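Home Reviews Opinion Workshop Contact

Fri 19 January
By Suha Issa

Stop buying grippers for their grip force

I've had the Trireo and the Kitberg swapping places on the same handle for 26 days now, and my favourite is the one with the worse brochure. The Kitberg squeezes harder, sure. But I spend my days picking up spoons and tea towels, and what I care about is the padding!

Pads are the bit that touches the world, and reviewers give them one line (if you're lucky). Mine get scruffy along the top edge long before any motor complains.
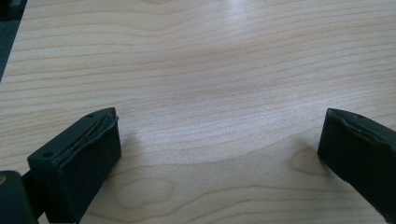 Fingers open over the bench, with the padding worn on both sides.

So my grumpy opinion is this – sell me pads in a bag of 12, tell me the price up front, and let me change them with one screwdriver. Trireo does that. Kitberg wants the whole finger sent back, and I waited 14 days for mine.

Comments

Zulkifli Ismail: Grip force matters heaps if you're lifting paint tins, mate.

Fitriani Yeoh: What glue are you using on the new pads?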